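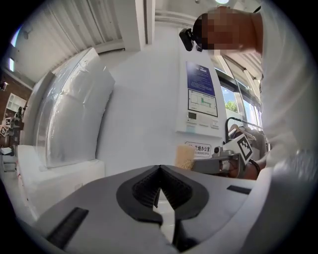 Grey gripper, black fingers, bright floor

Toluldale Workplace Forum > Fit-out and furniture > Acoustic screens or proper booths for a shared office?

alfie_kershaw
Evening all, hope everyone's keeping well. We moved into the second floor in November and it's a lovely open room, but the noise when two people are on the phone at once is dreadful. I've been allowed a bit of money for it and I'm torn between desk screens (the Skasiver ones, 700 each for the tall size) and putting the whole lot towards one closed booth. There are 40 of us on a busy day, if that helps. What would you do?

Wanpen T
Hello Alfie, and welcome! We had the very same muddle at our place and I'd say screens every time, they're so easy to shift about when teams swap desks. Ours have moved more often than I have, bless them. Do get the fabric colour samples first though, the green looks quite different under office lights.

usman.sial
I'm going to disagree with Wanpen, sorry! Screens stop you seeing your neighbour, but they do very little about hearing him. We bought a full row and my colleague still knew all about my dentist. If phone calls are the trouble, give people a door to shut. Have a look at the Sturnow booth, and check the fan before you buy, as ours hums.

Wanpen T
Ha, fair enough about the dentist, but one booth between 40 people, Usman? There'd be a queue out to the lift by ten in the morning.

irina_g
I plan offices for a living, so forgive me if I go on a bit. I think you're both partly right. Before spending anything, look up: is the ceiling bare concrete? If so, a few hanging panels over the noisiest desks may do more than either idea (we've used Awan ones and been happy with them). Then a booth for the long calls, and screens later on if there's anything left in the pot.

alfie_kershaw
Bare concrete, yes, and a hard floor as well! I hadn't thought about the ceiling at all. Thank you Irina.

donnie_c
Carpet tiles, Alfie. Cheap, and you can lay them yourselves of an evening.

usman.sial
Carpet's good for footsteps, Donnie, but it won't help much with voices. Still say booth.

alfie_kershaw
I'll ring round for prices on the panels and a booth and pop back with what they tell me.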